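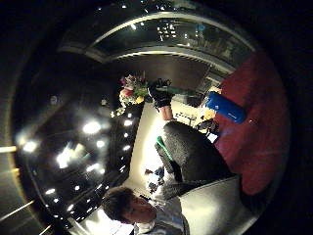

Fandix open evening, Tutstead – the glove cell

Writing this up on the train back to Sotulstead, so rough. Will tidy later, probably won't.

Got there after dark. Signed in, badge, stairs, coffee. Skipped the first talk as I'd already heard it at the last one. Most people went to look at the big arms. I stayed by the glove cell, which they call Wibisono, and asked about the upkeep. Glad I did, hardly any queue.

Quick version of what it does: someone wears the gloves, does a job at the table by hand, the movements get recorded and a robot is taught from them later. The job on the night was flowers. Awkward things, flowers. Stems bend and the heads get in the way.

How it's set up

Table first. Dark red cloth over the top, pulled flat and checked at the start of each session. They had a bare white top before and it threw back too much light from the ceiling. Cloth gets brushed off at the end of the day. Leaf bits mostly.

Then the gloves, then the cubes. One cube for each hand, on a bracket, black and white squares all over. Bracket screws are checked by hand and not with a driver, as somebody once cracked one. If a cube has shifted even slightly the whole session is off and you don't find out till the evening.

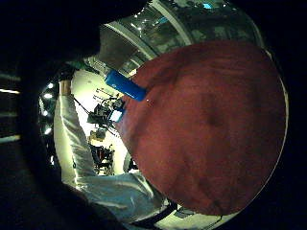 Red cloth and black kit, Fandix, evening session

Calibration next. Hands flat, fists, thumbs to each finger in turn, then both cubes held still for a bit. Start to finish the set-up takes around 40 minutes if nothing is wrong. They repeat the short version after every 23 runs, or sooner if a glove has been off. They'd logged 147 runs since the last proper service, written up on a paper sheet as well as on the computer. I liked the paper sheet.

What goes wrong

Cables. I asked and got the answer before I'd finished the question. The weak spot is where the lead leaves the wrist, it gets flexed all day long. They tape it, leave some slack, and keep 2 spare leads per glove in the drawer. Swapping one is quick. Finding out which one has gone is not. 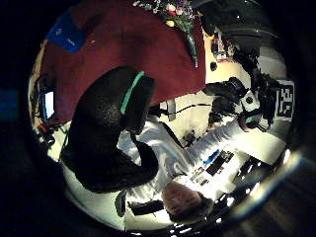
They do it by wiggling, more or less. One person sits with the glove on and keeps still, another watches the readings and someone moves the lead an inch at a time until the numbers jump. Tedious but it works, and it's cheaper than sending the glove back.

Next on the list is dirty cubes. Fingerprints on the white squares, or a scuffed corner, and the tracking starts to drop out. Dry cloth only, no spray. A scuffed face gets reprinted and stuck on again, and after that its a full calibration.

Also glove liners. Washed overnight, dried flat. I forgot to ask how many they get through.

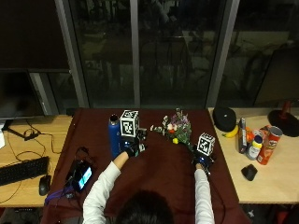 A reader at another site wrote in after I sent the first draft round, saying they'd given up on tape at the wrist and gone over to a sewn loop, and their leads last a good deal longer now. Worth asking Fandix if they've tried it.

Still to find out: who does the full service, and wether the cubes are printed in house. Next open evening is in February, same building, use the side door.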